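Back issues piling up, keep or scan?
Started by pulpdrawer, September 19, 2019

pulpdrawer
OK so I moved into a smaller place in August and my magazines are now officially a problem. I've got 296 of them, mostly science fiction plus a run of old railroad quarterlies I inherited, and one closet to put them in. My sister thinks I should scan the lot and recycle the paper. I hate that idea but I also hate tripping over boxes. What does everybody here do? Do you stand them up, lay them flat, bag them??

oxbow_reader
Stand them up, spines out, packed just snug enough that they don't slump. Flat stacks look neat until you want the one on the bottom. I bought a bunch of the Medau cardboard files years ago and they've held up fine, though the corners go soft if you yank on them.

tallgrass29
Gonna disagree with oxbow. Anything saddle-stapled and thin should lie flat, in short stacks, in a box with a lid. I stood mine up for 4 years and the floppy ones all got that banana curve. It does not come out. I've tried books on top, I've tried everything.

oxbow_reader
They curved because they were loose! Put a piece of stiff board in every file and they can't go anywhere.

tallgrass29
Then you're using up half the file with board. He's got one closet.

minor_planet
I'm in the middle on this one. Thick glossy stuff stands, thin stuff lies flat. I went with open plastic files for the ones I reread because I like to see what's in there, and I keep the older paper in lidded boxes away from the window.
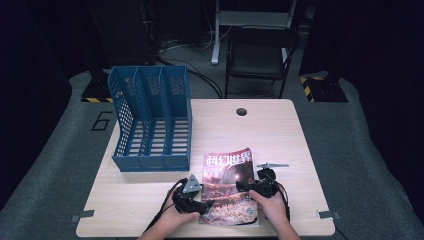
The other thing I'd say is sort before you buy anything! I ordered a whole set of the big Wurness boxes first and then found out my digests rattled around in them like crackers. Ended up giving two to my neighbor for yarn.

pulpdrawer
Ha, I have the Wurness boxes in my cart right now. Taking them out. What about foreign language ones? I have some I can't read a word of and bought purely for the covers.

minor_planet
Keep those! They're the hardest to find again. You can always get another copy of the common American digests.

quietpress
Unpopular opinion but your sister is half right. I scanned my railroad stuff (29 issues, took me most of a winter) and I look at it way more now than when it was in the attic. Kept the paper for anything with a cover I love and passed the rest to the swap shelf at Vutholm.

tallgrass29
Scans are fine until the hard drive dies.

quietpress
So make a second copy. Paper dies too, ask my old basement.

pulpdrawer
Fair points all over. I think I'm going to lay the thin ones flat, stand up the fat ones, and scan the railroad quarterlies before I decide anything. Does anybody know if bags are worth it for stuff from the nineties?

oxbow_reader
For the nicer ones, sure. Leave the flap open if your closet gets stuffy.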